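Zudia Two-Arm Kit: how it works

For readers aged nine and up

The Zudia kit is a pair of robot arms made to handle network cables. A network cable carries messages between computers. Schools, offices and hospitals use a lot of them, and most are plugged in by hand. The Zudia kit is sold to places that want a machine to learn that job.

This page explains the parts, how the arms are taught and what the kit is not good at yet.

What is a network switch?

A switch is a flat box with a row of sockets on the front. The sockets are called ports. Each cable plugs into one port, and the switch sends every message out through the correct one. If the cable is in the wrong port, the message may go to the wrong place or nowhere at all.

Switches are often fixed to a rack. A rack is a metal stand with holes up both sides, so that boxes can be fastened one above another. The underside of a switch is often close to the next box down, and there is little space for fingers.

The parts of the kit

The standard kit is packed in 17 numbered bags and two large boxes. The main parts are:

Arms. There are two, and each has seven joints. A joint is a place where the arm can bend or turn. Your own arm has joints at the shoulder, elbow and wrist.

Grippers. A gripper is the robot's hand. It has fingers that open and close in a straight line, like a pair of tongs. The two arms work on either side of a mat laid in front of the rack, with the switch near the top and a patch panel under it. A patch panel is a row of sockets that keeps cables in order. 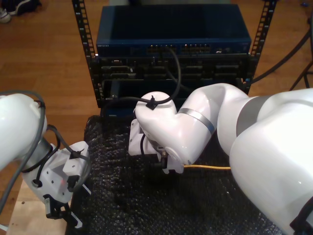
Control box. This is the computer that tells the joints when to move and how far. It is made by a second firm, Basmont, and comes with its own power lead.

Practice cables. These come in several lengths. They are ordinary cables and can be replaced from any shop that sells them.

How the arms are taught

The arms do not know how to plug in a cable when they arrive. A person has to show them. The teacher moves the arms through the job from start to finish, and the control box records every movement. One recording is called a demonstration.

The handbook asks for 264 demonstrations before the arms try the job alone. The cable should start in a different position each time. If it always starts in the same spot, the arms learn that spot and fail when the cable is somewhere else.

Why two arms?

A cable is soft and bends when pushed. The hard part at the end is the connector, and it fits the port only one way up. One arm can hold the cable just behind the connector to keep it steady. The other can then take hold of the connector or turn it - a job that is difficult with a single gripper. You probably use both hands for the same reason when you thread a needle. 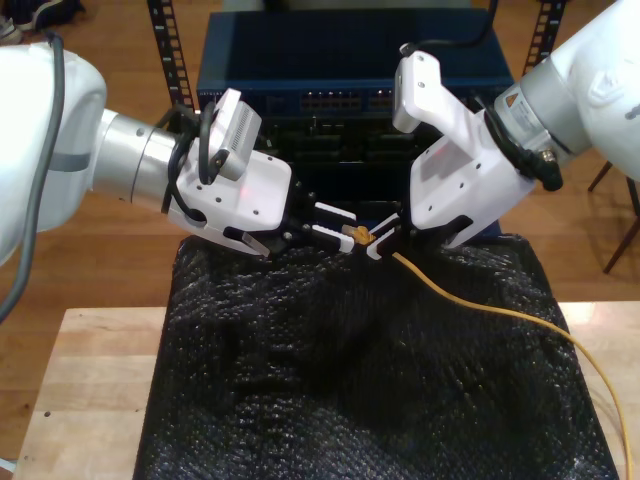
Can the arms hurt someone?

They are heavy and can pinch or knock a person, so an adult must be present and everyone else must stay outside the marked area. The red stop button cuts the power to both arms at once.

What the kit does less well

The Dorkallow test centre tried the kit in March. Setting up took 29 minutes, which is quick for two arms. Thin cables were harder to grip than thick ones, and the arms were slow when several cables hung in front of the same port.

The Meijer rack adaptor is sold separately and is needed only for tall racks.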